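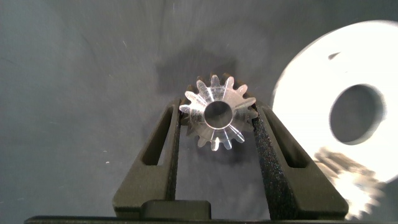 Why are some gears made of plastic instead of metal?

Plastic gears run quietly, cost little to mold and can often do without oil, so they suit light jobs such as toys, printers and kitchen gadgets. Metal is still used where the load is heavy.

Plastic gear

A plastic gear is a toothed wheel molded or cut from a polymer, most often nylon or acetal. It passes motion from one shaft to another, usually inside a housing that the owner has no reason to open until it starts clicking.

Types

The spur gear, with straight teeth set parallel to the shaft, is the simplest kind and the easiest to get out of a mold. Helical gears have slanted teeth, mesh more smoothly and push sideways on their bearings by way of thanks. Worm gears give a large reduction in a small space and waste a good deal of power as heat.

Materials

Nylon is tough but takes up water from the air and swells, so a gear that fits in December may be snug by summer. Acetal holds its size better. Clear plastics such as acrylic and polycarbonate turn up mainly in teaching models, where being seen is most of the work.

Wear and failure

Teeth may wear thin, crack at the root or soften from heat. In small appliances a plastic gear is sometimes meant to strip before the motor burns out, an arrangement that pleases the motor. Press-fitting a gear onto an oversized shaft can split the hub months later, typically after the receipt has been lost.

Repair

Replacements are matched by tooth count, bore, width and module. The Sterow hand mixer used 2 gears that looked alike and were not interchangeable. Siamak Nazari's repair guide to the mixer, published by Salehi, lists the larger as part 3363 and spends four pages on removing the cover.

See also: Backlash; Gear train; Injection molding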